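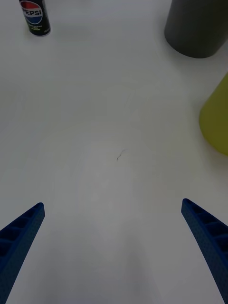
**Polholm large paper cups, pack of 30, mixed colors**

I bought these for the drinks table at our hall and have now been through two packs. The listing calls them "snack and party cups." I use them almost entirely for cans: full ones at the start of the evening, empties at the end. This review covers that use plus a bit of popcorn.

**What you get**

A pack is 30 cups in one plastic sleeve, with no lids. Mine were split between grey and yellow-green. You can't choose the split, and the second pack had more grey than the first. The whole sleeve weighs 530 grams on my kitchen scale. It fits in a deep drawer, but not in the shallow one where I keep the regular cups.

They are tapered, wider at the rim than at the base, with a white rolled rim. The colors are plain and there is no logo anywhere on the outside. I liked that. The Aketti cups I used before had a large printed pattern that looked fine on the shelf and busy once there were drinks and napkins next to them.

**Holding cans**

One can stands up in the middle and leans a little to one side. Two will sit next to each other if you push them down. With 3 in the cup, you have to lay one across or let it stick up over the rim. The cup will take that, but it gets top heavy and I wouldn't carry it across a room by the rim. Pick it up low down with your whole hand.

Slim cans are easier than the standard kind. They slide past each other without catching. Standard cans wedge against the wall, and if you force the last one in, the rim bends out of round. It mostly comes back when you empty the cup.

I would not fill these with full cans and leave them near the edge of a table. A yellow-green one tipped over on me during setup, and a dented can of cola rolled under the radiator. Empties are no trouble.

**Holding anything wet**

Cold cans sweat, and water collects in the bottom. After an evening of that the base was soft but had not leaked. I left one overnight with melted ice in it, and by morning there was a damp ring on the tabletop. It wiped off. For ice I would still use a plastic tub.

**Holding snacks**

Popcorn, chips and pretzels are fine. Greasy popcorn leaves marks on the inside wall, so those cups went in the trash. The clean ones I stacked and used again. They do not stack well once the rim has been bent, and the stack leans.

**Color**

The grey is neutral and does not look dirty next to a white table, which was my worry. The yellow-green is brighter than it looked online. I ended up using grey for snacks and yellow-green for cans, and after the first hour people had more or less worked it out without a sign.

**Compared with the others**

- Aketti: thicker wall, nicer rim, costs more. Only sold in patterns when I looked.
- Barbosa: a little taller, and a can disappears inside it. The base is narrow, and I found it less steady.
- Polholm: plain, cheapest of the lot, thin enough that you can feel the wall give when you squeeze.

We used all three brands over the winter. The biggest night was in January, when 267 people came through, and the Polholm cups were the ones I had enough of. Josphat Kashindye ran the drinks table with me and preferred the Barbosa for height. I think he is wrong about that, but he did most of the pouring. 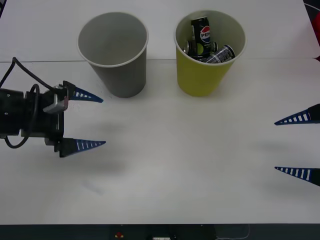
**Can you reuse them after they have held empty cans?**

A few times, if the cans were drained first. Tip out any drops, let the cup dry upside down, and throw it away when the base starts to feel soft. Soda residue gets sticky, and a wipe with a damp cloth takes off most of it.

**Small complaints**

The sleeve tears all the way down when you open it, so the leftover cups need a bag of their own. The cups are also packed very tightly, and I had to twist several to get them apart. One had a crease down the side from this.

Vindisent, the shop I ordered from, sent the second pack in a box far too big for it. Both packs arrived undamaged.

**Rating: 4 out of 5**

I took a point off for the thin wall. I'll buy another pack before the summer.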